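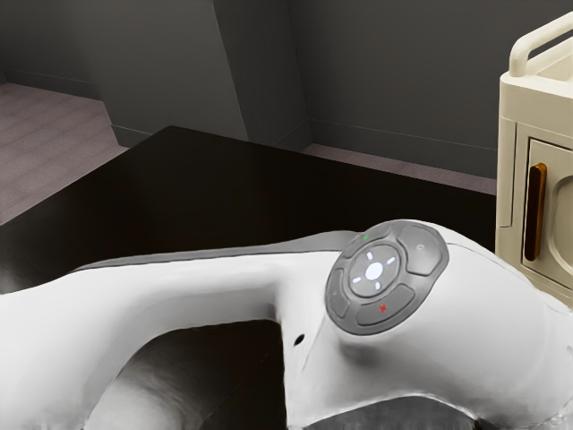

Purnach Depot Writers' Club

My first night at the truck wash, Katherine Cuadros handed me a pair of rubber boots two sizes too big and told me the milk tankers came first. Milk waits for no one, she said (she'd been there 19 years, so I wrote it on my hand).

I'd never stood next to a tanker before. They're enormous! Our brush machine, the old Bokska, went up one side and down the other with a groan like my uncle getting off the couch, and I walked behind it holding the hose and trying to look useful.

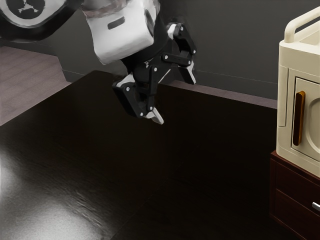

Then bay 2 rang its bell and in rolled a truck I didn't know, mud clear up to the mirrors. The driver hopped down and said her name was Chie Kobori and she'd come over Katayama Pass with a load of honey.

"Honey?" I said.

"It leaked," she said.

Well, I could smell it by then. So could the bees. They were all along the back ladder, dozing in the cold, and Katherine took one look and shut off the pump.
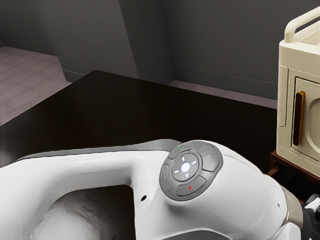
Last changed: 16 October 2018

We did that ladder by hand, with warm rags and a soup ladle from the break room, moving the bees onto a flattened box one rung at a time. Chie hummed the whole way through. It was past four when we got to the bottom rung, and the milk was still waiting.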